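Monday, December 14, 2020

Snow! Real snow, the kind that sits on the fence posts like a hat, and it came on the one day I had cleared for the big bake, so I got to look at it through the kitchen window all morning with my sleeves rolled up and flour to the elbow. I don't think I have had a better start to a week since summer.

The starter is alive again, let me write that down first. I took it out of the back of the fridge on Saturday night looking gray and sorry for itself, fed it rye and warm water, and by last night it had climbed past the rubber band and was pushing at the lid. Big glossy bubbles all down the side of the jar. It smelled like green apples and a little like beer. I went and got everybody out of their rooms to smell it and they were all very polite.

So, the bread. I have been trying to get the Rinbridge loaf right for three weeks now (the one Mom used to bring home from the bakery on the corner, dark crust, caraway, a bit of orange peel in it), and today is the closest I have come by a mile. The change I made was the scald. I poured boiling water over the rye flour last night, 300 grams of water onto 200 of flour, stirred it into a horrible brown paste and left it under a plate until morning. It turned sweet overnight! I tasted it off the spoon standing there in my socks and it was like malt candy. Last week I skipped that part and got something you could prop a door open with.

Mixed at eight, folded at nine and again at ten. The dough was stickier than I wanted and I kept telling myself to leave it alone, and mostly I did. I put in the caraway whole this time, no crushing, and the peel of one orange cut as fine as I could get it. Then it went into the two tins and onto the shelf over the radiator with a damp towel on top, and I went out in the snow for a bit after all, just around the block and back. The Tefera girls had already built something enormous by the mailbox. It has a colander on its head. They told me it is the queen of Skullatia and that I had to bow, so I bowed.

Jahangir Chowdhury called while the loaves were rising. He is baking too, flatbreads mostly, on a cast-iron pan he found in his aunt's garage, and he was so happy about it that we talked right over each other for most of the call. He says I should let the rye cool all the way down and then wait another whole day before I cut it. A whole day! I know he is right. He also wants to swap, a loaf of mine for a jar of his lime pickle, left on the porch, and I said yes before he finished asking. That pickle could make cardboard taste good.

Oven at full heat for the first 15 minutes with a pan of water on the bottom rack, then down low for the rest of the hour. When I opened the door to turn the tins the steam took my glasses completely and I stood there blind and laughing with a mitt on each hand. The smell, though. Orange and caraway and that dark toasty edge. If I could keep one smell from this whole strange year it would be that one. 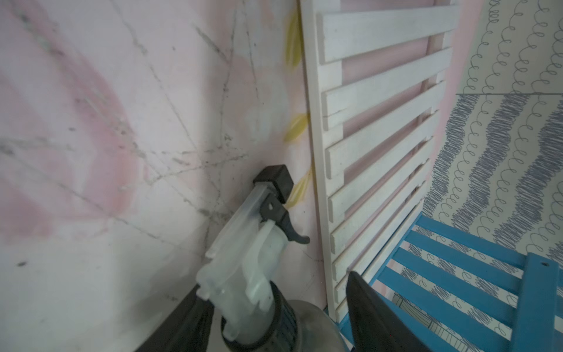 The spray bottle, black trigger and all.

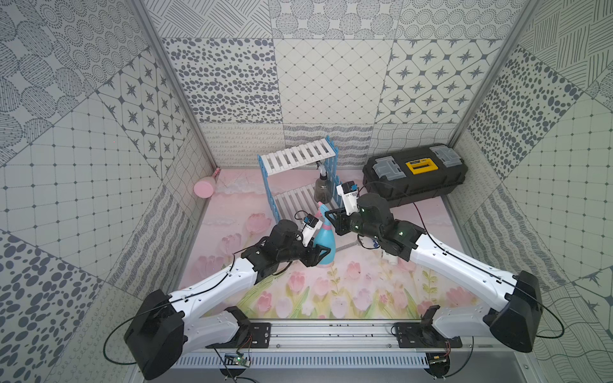
All those patterned tiles. I like the four-pointed stars best.
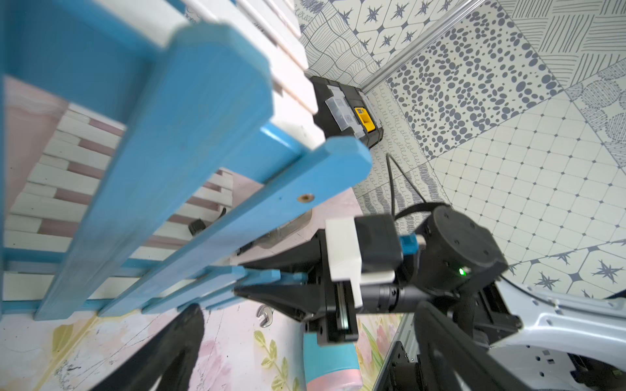
Blue chair, with the toolbox behind.

Well, I did not wait a day. I waited until after supper, and then I cut the heel off the smaller loaf, purely as a test, and then one more slice to be fair to the middle. The crumb is still a touch gummy near the bottom and I bet that is me being impatient, so the big one is wrapped in a dish towel and I have put it on top of the cupboard where I would need a step stool to get at it. But the taste! It's there. The sour comes first and then the sweet from the scald, and the orange only shows up at the very end when you have almost swallowed. I had the second slice with cold butter and salt and ate it leaning on the counter in the dark so I could watch the snow under the streetlight.

Things for next time, before I forget. A bit less water in the final dough. Grease the corners of the tins properly, the left-hand one stuck and I lost a piece of crust the size of a stamp (ate it). Try toasting the caraway in a dry pan. Maybe a spoon of dark molasses, though I am not sure Mom's loaf had any, and I want to ask her on the phone tomorrow what she remembers about the color.

Rye flour is getting low and so is the butter. Need stamps too, the cards have to go out this week if they are going to reach anyone before the holiday. I have the envelopes done up to the letter M.

It is still coming down out there. Starter is fed and back on the shelf, and I set the alarm a little early so I can shovel the steps before the mail comes and drop the small loaf, what's left of it, over at the Teferas' for their queen.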